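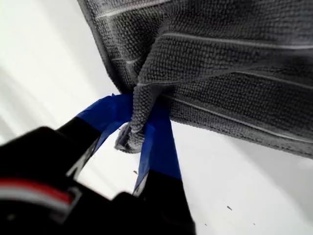 Slide 1: gray towel, pale stripes.

Okay, hi everybody, I'm Suleiman Onuoha. Wait for the latecomers, then start.

So I want to talk about small hydro, the kind you can put on a creek without building a dam. I got into this through the Anozie project, which started in April with one turbine and a very muddy path (tell the boot story if they look awake).

Quick numbers. We have 13 homes on the Lomedow line now, fed by 4 little turbines. Last year they ran 304 days. The rest was low water, plus one long wait for a bearing. I still get grumpy thinking about that bearing!

Next slide, the intake screen. Leaves are the big headache. You can have the best generator in the county and a pile of wet maple leaves will shut you down by lunch. We clean ours by hand, and yes, I've fallen in.

Then money. Go slow on this one. The pipe cost us more than the turbines did, and people always gasp at that. Odent quoted us for steel, we went with plastic, and I'd do the same again.

Skip the permit slide if we're running behind. If not, mention that the fish survey has to come first, before you buy anything at all.

Questions. Somebody will ask about batteries, so have the Dotoston slide ready.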